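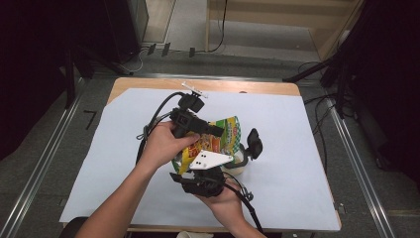

Bench notebook, hand-held gripper no. 2
May, started 9:40

Wycliffe logged a complaint that the gripper was letting bags slide during the Kaltholm packing runs. Jaws close all the way, but the grip feels soft at the end of the squeeze. Same symptom I had on the Oda unit in winter, and there it was pad dirt plus play in the linkage. Starting with those before I touch anything in the software.

Work order for today:

1. Cable check. Wiggled both cables at the body with the live view open. No dropouts. The lower one has the metal clip on it, leave that where it is. If the clip moves up, the cable pulls on the connector every time the wrist turns.

2. Linkage play. Held the body still and pushed each finger sideways. Left side had a little movement at the lower joint, right side felt fine. Snugged the left pivot screw a quarter turn, then opened and closed the jaws by hand. Still moves freely. Do not go past a quarter turn on these. The brass inserts hold well, but the printed arm around them will crack, and we are down to 2 spare arms from the last Skutmont order.

3. Pads. Looked at both faces through the gripper camera with the jaws open. Both are dusty, with pale specks all over the rubber, and there are a few fibers stuck on the inner edge of the left one. The right pad is scuffed and its upper corner is worn round. Good enough to keep for now.

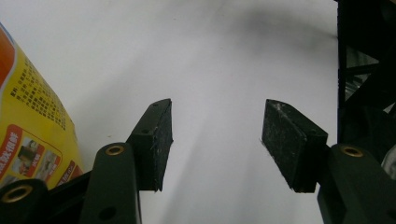 4. Cleaning. Lint roller first, then a damp cloth, then a dry one. No alcohol on these pads, it leaves the rubber shiny and they grip worse for a day. Pulled the fibers off with tweezers. Wiped the camera window too while I was there.

5. Marker plate. Checked the screws behind the white triangle with the three dots. All tight. Did not take it off, so no new tracking calibration needed. Anyone who does take it off has to run the full Sirnov routine again, which is 34 minutes if nothing goes wrong.

6. Grip test. Snack bags, because those are what Wycliffe was having trouble with. Pick up by a bottom corner, tilt, hold, set down. Watch the crease between the pads and not the middle of the bag, the film shifts around on its own and looks like slip when it isn't. 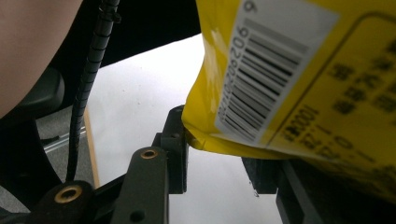

Yellow bag, corner grip, seen from the gripper camera.

Notes for whoever has it next: a corner grip is the hard case with film bags. Take the bag as low as you can and keep the crease square to the pads.

Still open: right pad to be swapped when the new set comes in. Recheck left pivot after the next long run. Wycliffe to write down which bags slide, by size, so we can tell if it is the pads or the way they are picked up.

Put back on the charger 11:15.

Last updated: May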